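July 10, 2026
By Santosh Rastogi

PRURARBRIDGE — The breathing class at the Tveit veterans' center meets in a carpeted room behind the front desk, and on most mornings it fills up. Former soldiers sit in a loose circle and follow a voice on a speaker. In for a slow count, hold, out for a longer one. The program that pays for it, called Emport, says the exercise can ease chronic pain and help people sleep without more pills.

Whether it does is harder to say than the brochure suggests.

Emport was brought to the center in May by Windisura, a wellness company that sells the course to clinics and employers. In a summary handed out to center members last month, the company said 182 veterans had signed up and that most "reported meaningful relief." The summary does not say how many finished the course. It does not say what counted as meaningful, or who asked the question.

Vilgot Haugland, who manages the program for Windisura, said those details would come in a longer report. He would not give a date for it.

"We're hearing from people who haven't slept through the night in years, and now they do," Haugland said. "I don't think you need a spreadsheet to take that seriously."

Zhenhua Lü would like the spreadsheet. Lü, a pain specialist who treats veterans at a clinic across town, said slow breathing is cheap and safe for most people, and she has no quarrel with anyone who enjoys it. Her trouble is with the claims. People who join a new class often feel better for a few weeks whatever the class happens to be, she said, and pain rises and falls on its own.

"If you only call the ones who are still showing up, you will get good news," Lü said. "I'd want to hear from the ones who quit."
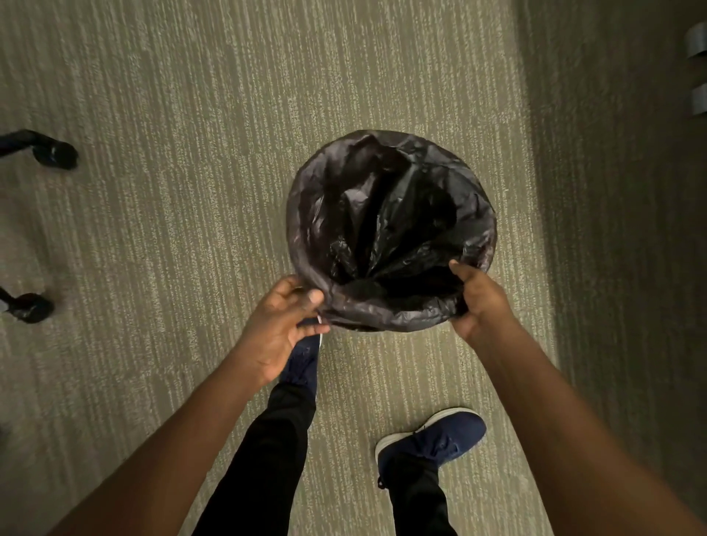 A black trash bag held open above a carpeted floor.

One of those who quit is Ottar Lindqvist, 58, a former Army mechanic with nerve pain in both legs. He went for two weeks and said no one from the company has called him since.

"It was relaxing, I'll give them that," he said. "Then I'd stand up and my legs were the same legs."

Aslak Lindholm, a retired medic who served two tours overseas, has stayed with it and comes four mornings a week. He said his back still hurts but he gets less worked up about it, and he has started walking to the store again. Asked if that was the breathing, he took a while to answer.

"Could be the breathing. Could be getting out of the house and seeing the guys," Lindholm said. "I don't much care which."

The center may have to care. Windisura supplied the first course free of charge, and that arrangement ends this fall. After that the center would pay a fee for each veteran enrolled. Haugland declined to say how much, calling it a matter still under discussion. The center already runs a swimming group and a weekly stretching class, both led by its own staff, and members have asked if either would be trimmed to make room in the budget.

No decision has been made, according to a notice posted at the front desk. The notice asks veterans to fill out a comment card. It has a line for what they liked best about Emport and a line for who else might benefit. There is no line for complaints.

RELATED
Clinic wait times for veterans inch up again
Swimming group at Tveit center seeks a longer pool slot
Sleep apps and old soldiers: what the studies leave out
Prurarbridge bus route to add stop near veterans' center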